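Money talk first, sorry, and then the fun stuff!

Budget requests go in at the end of March, and I've been living in a spreadsheet for what feels like the whole winter. A bunch of you asked what we're planning to buy for the laundry-handling work this year, so I'm putting it all in one place and you can yell at me before it gets locked in.

The big question was whether to spring for a second robot arm now or put the money into more hand-held grippers. Keyvan Golestani has been lobbying for the arm (with slides, of course), and I get it, I really do. But the quote from Grondberg only covers the arm. Once you add the mount, the safety scanner, the service plan and somebody's time to set it all up, we'd have no money left for anything to do with it until fall. So my draft says hand-helds this year, arm next year, and Keyvan is speaking to me again as of yesterday afternoon.

The hand-helds come from Lemaire at $510 apiece. I'm asking for three, plus spare finger pads and a box of pivot pins, and with shipping and the charger dock the whole order lands at $1,927. That squeezes in under the line where we'd need a second signature, and yes, I moved a few things around to make that happen. Carmela Sarmiento talked me into the spare pads. She's the one who swaps them, so I wasn't going to argue!

I've also put in $100 for fabric. Sweatshirts, knits, blankets, anything thick and floppy from the thrift store near the Brirkthorpe office. We have plenty of thin T-shirts and towels already, so please stop bringing me towels.

The rest is a reserve of just over $3,000 for repairs. I know that looks like a lot next to the grippers themselves. Last year we set aside almost nothing, the Trandau unit went back for a new motor in the middle of a busy stretch, and I had to go begging upstairs. I'm not doing that twice.

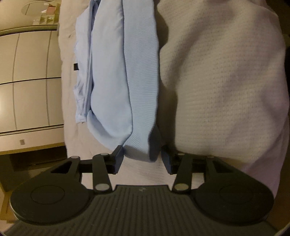

**Equipment & Planning**

Rolled-up knits like that light blue one are why I want the wider finger pads on the order. A thick roll with a ribbed band is a very different job from a flat shirt, and the sizing in the Lemaire catalog goes by material thickness, so measure your bulkiest fold before you send me a number.

Still open: whether we get two docks or one, and who stores the spares. Anselmo Nina has offered a cabinet. If you want something added, send me the part, the price and a link by the end of the month. Wish lists without prices go to the bottom of the pile!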